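BENCH RULES: THE SHORT VERSION

July issue, automation page

Right, quick one because the print deadline is 4 pm and I still have the parking item to do. The new bench rules are in force at Helcombe as of this month and at Tunddale once their signs turn up. If you run an arm, reset a table, or just walk past one on the way to the kettle, this is for you. The full thing is on the shared drive under Cleron, which is what we've called the whole standards tidy-up. Eleven pages. Read it when you can. Until then, the bits people keep asking me.

Floor tape. Yellow means stop and look. If an arm is live you don't cross it, not to grab a pen, not to nudge something back into place. Ask the operator to pause first, wait for them to say "paused" out loud, then go in. A thumbs up doesn't count any more. Too many thumbs up that meant something else.

Chairs. Park them behind the tape when you get up. Same for stools, bags and the trolley with the bad wheel.

Speed. Sorting work stays at 25 percent until the operator has done a full clean run on that layout, then you can go to 60. Nothing above 60 with people at the desks behind. This was the most argued over line in the whole document and yes, I know Tunddale used to run faster. The number is the number for now. We'll look at it again once we've got a few months of logs.

Two arms over one table. Only one goes into a basket at a time. The other holds off, above the work and clear of it, until the first is out. If you're driving both, fine, same rule. If two of you are driving, one person calls it and you agree who before you start, not halfway through a pick.
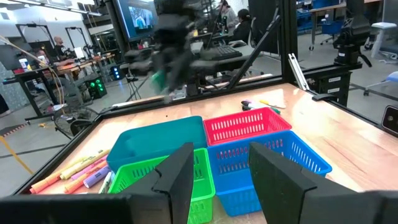 Resets. Most of the grumbles have been about resets so there's a whole section. Short version: the person who starts the run checks the table, even if somebody else set it out. Baskets pushed together, no gaps wide enough for a pen to drop into. Caps on. Anything with a cracked barrel goes in the bin, dont put it back in the pile, it will only come round again. Loose items can start anywhere the arm can reach, and please vary it. We had a long stretch of runs where everything started in the same corner and the results looked lovely and told us very little.

Layout changes. If you swap a basket, move one, or add something new to the task, write it in the log before the run. One line will do. What changed, time, initials. Valentini (the outside firm doing our safety audit, for those who missed the meeting) asked to see layout changes for spring and we could give them maybe half. Not a great afternoon.

Cables. Anything hanging between the bench and a chair gets clipped up or rerouted at the end of the shift. Not taped to the floor, tape lifts. Clips are in the blue drawer, and if the drawer is empty tell me, I've got a box of 200 on order.

Fingers. Check the gripper pads before the first run of the day. Run a thumb along each one with the power off. Shiny patch or a nick, change the pair, never just one side. Write the date on the bag the old ones go into so we can start working out how long they really last.

Stops. Everyone who works within reach of a bench needs to have pressed the stop button at least once, on purpose, with someone watching. Sounds silly. We asked around before writing this and a fair few people had never touched one. Sessions take 40 minutes, kettle on, sign up on the sheet by the door. Helcombe slots are mornings only, Tunddale gets the afternoons.

Visitors. Stay at the desks side unless they're with an operator. No leaning on the frames. Goes for us too, the frames carry the arms and the cameras, and a lean that feels like nothing can throw the calibration out for the rest of the day.

Near misses. Please, please report them. Name is optional on the new form. A pen flicked off the table is a near miss if it went past somebody. An arm that moved when you didn't expect it to is always one, even if it was your own elbow on the controls. We are not chasing anyone over these, we just want teh pattern.

Comments on any of it back to me before the next issue, by email if you can. Stuff shouted across the room will be forgotten by lunch. Printed copies go up by both doors as soon as the laminator is fixed.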